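인쇄 | 이메일로 보내기

검색어를 입력하세요 검색 상세검색

# Gralletov 야외 주행 시연 데이터

원격 조종으로 수집한 포장도로 주행 시연 모음. 모방 학습용 정책의 사전 학습과 오프라인 평가에 쓴다. 관리 담당: Geum-ok Kong.

## 개요

조종자가 이동 로봇을 원격으로 몰아 도로 구간을 따라가게 하고, 그동안의 영상과 조종 명령을 함께 기록했다. 자율 주행 모듈은 수집 중 꺼 두었다. 비상 정지만 로봇 쪽에서 독립적으로 동작한다.

- 에피소드 수: 3000
- 학습용: 2000, 나머지는 검증용과 보류용
- 조종자: 7명
- 수집 경로: 2개 (Sindell 비탈길, Thaler 진입로)
- 최초 공개: 12월

에피소드 하나의 길이는 대개 40초 안팎이다. 조종자가 중간에 포기한 에피소드도 삭제하지 않고 `aborted` 표시를 붙여 남겼다.

## 디렉터리 구조

 gralletov/
 episodes/
 <episode_id>/
 rgb/
 command.csv
 odom.csv
 meta.json
 splits/
 train.txt
 val.txt
 holdout.txt
 tools/

`rgb/`의 파일 이름은 로봇 시계 기준 타임스탬프이다. `command.csv`와 시계가 같으므로 따로 보정할 필요는 없다. `odom.csv`는 바퀴 회전값만으로 계산했고 GNSS는 들어 있지 않다.

## 명령 형식

`command.csv`의 열은 다음과 같다.

- `t`: 초 단위 시각
- `v`: 전진 속도 명령(m/s), 후진은 음수
- `w`: 회전 속도 명령(rad/s), 반시계 방향이 양수
- `deadman`: 조종기 안전 버튼 상태, 0 또는 1
- `src`: 입력 장치 이름

`deadman`이 0인 행은 로봇에 전달되지 않은 명령이다. 학습 전에 걸러야 한다. `tools/filter.py`가 이 작업을 하며, 짧게 끊긴 구간을 이어 붙일지는 `--merge` 옵션으로 정한다.

입력 장치는 Zomex 조이스틱으로 통일했다. 초기 에피소드 일부는 키보드로 조종하여 `v`와 `w`가 계단 모양으로 변한다. `src`가 `kbd`이면 여기에 해당한다. 연속 명령을 가정하는 손실 함수에는 넣지 않는 것이 좋다.

## 조종 지침

조종자에게 준 지침은 짧다.

1. 시작 지점에서 안전 버튼을 누르고 정지 상태로 잠시 기다린다.
2. 포장면 안쪽을 유지하며 굽은 구간까지 간다.
3. 길가의 차량, 담, 울타리와 간격을 둔다.
4. 사람이 접근하면 멈추고 지나갈 때까지 기다린다.
5. 종료 지점에서 정지한 뒤 버튼을 놓는다.

속도는 조종자 재량에 맡겼다. 같은 구간이라도 조종자마다 평균 속도가 다르고, 굽은 구간 앞에서 감속을 시작하는 위치도 다르다. 조종자 식별값은 `meta.json`의 `operator`에 있다. 이름은 기록하지 않았다.

## 영상의 특성

강한 햇빛 아래에서 찍은 프레임은 하늘 쪽이 하얗게 날아간다. 노출은 자동이며, 그늘 경계를 지날 때 몇 프레임에 걸쳐 밝기가 변한다. 해를 등지고 주행하면 로봇 자신의 그림자가 진행 방향 노면에 드리운다. 위로 솟은 줄기와 갈고리처럼 둥글게 굽은 윗부분이 짙게 나타나므로, 노면 분할 모델이 장애물로 분류하는 경우가 있다. 화면 아래쪽에 걸리는 흰색 차체 일부도 마찬가지이다. 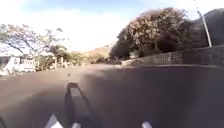
자기 그림자와 차체에 대한 마스크는 제공하지 않는다. 차체 쪽은 고정 영역을 잘라 내는 것으로 충분했으나 그림자는 시각과 방향에 따라 모양이 달라져 같은 방법을 쓸 수 없다. 기준 모델은 밝기 증강만 적용하고 그림자를 그대로 두었다. 검증 점수를 비교할 때는 `meta.json`의 `sun_behind` 값으로 나누어 보고할 것을 권한다.

## 알려진 문제

- Thaler 진입로의 일부 에피소드에서 `odom.csv` 첫 행이 중복된다. 읽을 때 하나를 버리면 된다.
- `aborted` 표시는 조종자가 직접 입력했다. 누락이 있을 수 있다.
- 비 오는 날과 야간 주행은 없다.
- 무선 지연은 측정하지 않았다. `t`는 로봇이 명령을 수신한 시각이며 조종자가 입력한 시각이 아니다.

## 사용 조건

연구 목적으로만 사용한다. 길가 차량의 번호판은 배포 전에 흐리게 처리했다. 처리되지 않은 번호판이나 얼굴을 발견하면 에피소드 번호와 타임스탬프를 적어 저장소 이슈로 알려 주기 바란다. 해당 에피소드는 다음 배포판에서 교체하거나 제외한다.

이 페이지 인쇄 | 이메일로 보내기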